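Almacenamiento seguro de armas en casa: lo que hemos aprendido en Nernau

Boletín de enero

Estimadas familias y vecinos:

En el boletín anterior prometí escribir sobre la campaña de almacenamiento seguro de armas de fuego que nuestra asociación empezó el otoño pasado en Nernau y en Bugti. Pido disculpas de antemano si alguna frase suena un poco rígida. El español no es mi primera lengua, y en este tema prefiero ir despacio y elegir bien las palabras.

La campaña no trata de quién debe tener un arma y quién no. Sobre esa cuestión hay en nuestra comarca opiniones muy distintas, también dentro de la asociación. Trata de una cosa más pequeña: que un arma que ya está en una casa se guarde descargada, bajo llave y separada de la munición, y que la llave no la encuentre un menor de edad.

En otoño enviamos un cuestionario a 1345 hogares de los dos municipios. Contestaron 193. Es una parte modesta y no quiero sacar de ella conclusiones demasiado grandes, porque supongo que contestan sobre todo las personas a quienes el asunto ya les preocupa. De los hogares que contestaron, 85 dijeron que tienen por lo menos un arma, casi siempre de caza. Una parte de ellos la guarda en un armario cerrado, pero con la llave encima del mismo armario o en el cajón de al lado. Varios padres escribieron que sus hijos «no saben dónde está». Cuando yo era niña, en casa de mi abuelo, sabía perfectamente dónde estaba la escopeta, y también dónde estaba la llave.

Después del cuestionario hicimos seis reuniones por la tarde, en la biblioteca de Nernau y en el comedor de la escuela de Bugti. A la primera vino poca gente. A las siguientes vino más, en parte porque los cazadores del club Brirnine invitaron a sus socios, cosa que agradezco mucho. Ellos explicaron cómo se comprueba que un arma está descargada y qué diferencia hay entre un candado de gatillo y un armario homologado. Yo hablé de la otra mitad: cómo preguntar, antes de que un niño vaya a jugar a otra casa, si en esa casa hay armas y cómo están guardadas. A muchos padres esta pregunta les da vergüenza. Una madre propuso hacerla junto con las preguntas sobre alergias y sobre el perro, y me pareció una idea muy práctica.
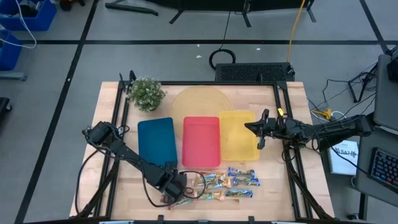
También hablamos de los jóvenes que pasan por un momento difícil. La orientadora de la escuela insistió en que, si una familia está preocupada por el ánimo de un hijo, conviene sacar las armas de la casa durante un tiempo y preguntar a la policía local dónde se pueden depositar legalmente. Si hay un peligro inmediato, hay que llamar a emergencias sin esperar.

Con la ayuda de la ferretería Skunine podemos ofrecer candados de gatillo gratuitos, hasta 6 por familia. Se recogen en la biblioteca, en horario de tarde, y no se pide el nombre ni ningún documento. Si el candado no sirve para su modelo, devuélvanlo, por favor, para que otra persona lo pueda usar.

La próxima reunión será en Bugti, a las 18:30, en el comedor de la escuela. Habrá una sala para los niños pequeños. Quien prefiera hablar en privado puede dejarme una nota en la biblioteca y yo le llamaré.

Steinar Snorradóttir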